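How to Write a Letter to the Editor That Gets Printed

I have been sending letters to our weekly paper in Matell for more years than I care to add up, and for a long stretch of those years hardly any of them ran. I was cross about it, the way you are when you're sure you have something to say! Then I spent a winter helping sort the mail at the paper, and I saw what the letters looked like from the other side of the desk. So let me pass along what I picked up, with a few detours along the way, and perhaps your next one will make it onto the page.

Pick one thing

Most letters that miss try to cover the whole town. They start with the bridge, move on to the school levy, and finish up with the mayor's parking spot. Choose one matter and stay with it. If you have three complaints, you have three letters, and you can send the other two later on (most papers will only run you once a month anyhow, so save them up).

It helps to answer something that was already in the paper. Give the headline and the date it ran in your first line, so the reader who missed it can catch up: "Your story on the Firar Street crossing (22/09/2021) left out the people who walk it." There, you've told us what you're writing about and where you stand, and you've used up hardly any room.

Say what you want early

I used to warm up for two paragraphs before getting to my point. My old drafts would begin with how long I'd lived in the district, what my late father-in-law thought of the council, and the weather. Cut all that, or move one line of it to the end if it really matters. By the second sentence a reader should know whether you're for the thing or against it.

After that, give your best reason and one fact to stand it up. One good number beats a page of feeling. When our library hours were on the chopping block, I wrote that 782 people had signed the petition at the front desk, and that was the line folks repeated back to me at the grocery store. Do check your number, though. Go to the meeting minutes or call the clerk's office, and keep a note of where you found it, as the editor may well ring you up to ask.

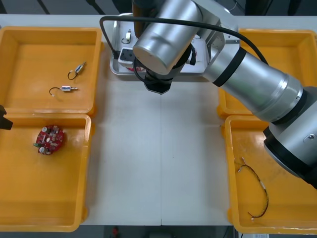 Guoqing Cao wrote to me after an earlier version of these tips went around, and said that I'd been too hard on personal stories. The letter that changed his mind about the Yin Road bus route had no figures in it at all, only a woman explaining how she got to her dialysis appointments and what she would do if the bus stopped running. He asked me to tell people that a plain account of your own day counts as evidence too.

He's right, and I've softened on it. If the decision touches your own life, say how, in a few plain sentences. What I'd still steer you away from is the story you heard from a neighbor's cousin - it may be perfectly true, but you can't stand behind it if somebody asks.

Keep your temper on the page

Write the angry version first if you need to. I do! Then leave it overnight and take out every name you've called anybody. You can be as tough as you like about a vote or a budget, and you can name the council member who cast the vote, but leave their looks, their family and their intelligence out of it. Letters of thanks are welcome too, by the way, and papers get far fewer of them. When the Kuvetti ward office fixed our storm drain after one phone call, I wrote in to say so, and it ran at the top of the column.

Trim it

Look up the word limit before you start. It's usually printed in small type near the letters themselves. I once turned in 2,000 words on zoning, and what came out in the paper was the first paragraph and my name. If you're over by 50 words, cut them yourself, or the editor will pick which ones go. Reading it out loud at the kitchen table is the best way I know to find the flabby parts.

Before you send it

Put your full name, street address and daytime phone number at the bottom. The paper will print only your name and town, but they do need the rest to make sure you're you. Paste the letter into the body of the email and skip the attachment. Use a subject line that gives the topic, such as "Letter: Firar Street crossing."

If it's about an election, find out the cutoff. Ours stops taking election letters well before the November vote, and every year a stack of them arrives too late to run. And if you haven't heard anything after a couple of weeks, a short, friendly call is fine. Ask for the letters desk, and have your copy in front of you when you do.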